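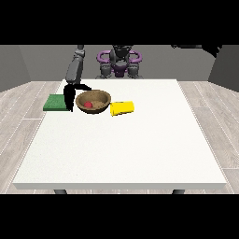

I have been putting off writing up the limescale business because the answer is fairly dull, but two people have now asked me for the numbers, so these are my notes from a winter of descaling things in a hard water area.

Background first. We moved to Dinley in November. The water company's report puts our supply firmly in the "very hard" band, and the kettle agreed within a fortnight. The previous place was on soft water from a reservoir, and I had never thought about scale at all. The shower head went next, then the dishwasher began leaving a white film on the glasses.

The chemistry is simple enough. Hard water carries dissolved calcium bicarbonate. Heat it and the bicarbonate breaks down, carbon dioxide goes off, and calcium carbonate drops out as a solid. It settles on whatever surface is hottest, so a kettle with an exposed element scales faster on the element than on the walls. Any mild acid will dissolve it again. The questions are which acid, how strong, how warm and for how long.

I tried two: citric acid powder and ordinary white vinegar. Nathalie De Smet, who used to run the lab I worked in, suggested I weigh the kettle dry before and after each treatment instead of judging by eye, and this was good advice. Wet scale is translucent and looks as if it has gone. Once the kettle dries it is often still there.

Method, such as it was. The kettle was left alone for 30 days of normal use, emptied, dried overnight with the lid open and weighed on the coffee scales. Then it was treated, rinsed, dried overnight again and reweighed. The scales read to a tenth of a gram, which is coarse for this but not useless.

Vinegar, undiluted, cold, left for an hour: removed 2 g. There was visible scale left around the base of the spout. The kitchen smelt of chip shop until the next morning, and so did the first three boils.

Citric acid, two level tablespoons in a litre of water, warmed but not boiled, left for half an hour: removed 9 g, down to bare steel. No smell. I repeated both a month later, swapping the order, and the ranking stayed the same, though the vinegar did rather better the second time. I suspect the first build-up was denser. I have not tested warm vinegar and do not intend to.

One caution on citric acid. If you use it very hot and strong on heavy scale, you can form calcium citrate, which is less soluble the hotter the water gets and comes out as a white sludge. It is harder to shift than you would like. Keep it warm, keep it moving now and then, and tip it away while it is still cloudy instead of letting it sit all day. Pascal Le Goff left a comment on my last post describing exactly this in his coffee machine, and it took him several rinses with fresh solution to clear.

Things I would not put acid on: marble, limestone worktops, terrazzo, enamel unless the maker says so, and most natural stone tiles. They are either made of the same stuff as the scale or can be etched. Aluminium pans will also go dull. And never mix any of this with bleach – the fumes are chlorine, and the cupboard under the sink is where the two bottles tend to live side by side.

The shower head was easier. I unscrewed it, dropped it in a bucket of the same citric mix and left it for an hour. The rubber nozzles can be rubbed with a thumb afterwards to push out the soft bits. Flow at the bath tap was never a problem, so I left the aerators alone.

For the dishwasher the fix was not acid. The hardness setting was at the factory default, well below what our water needs. I raised it, filled the salt reservoir, and the film stopped appearing on new washes. Old film on the glasses came off with a wipe of citric solution. The glasses that stayed cloudy after that are etched and will remain so.

Bakari Chege asked about the magnetic clamps that go round the incoming pipe. I borrowed one and ran it for a full 30 days with the same kettle routine. The weight gained was almost the same as without it, and any difference was smaller than the variation between my ordinary months. One kettle in one house is a poor trial, so take that for what it is worth.

Next on the list is the immersion heater, which I am told should come out for inspection. I have ordered the spanner and a new gasket.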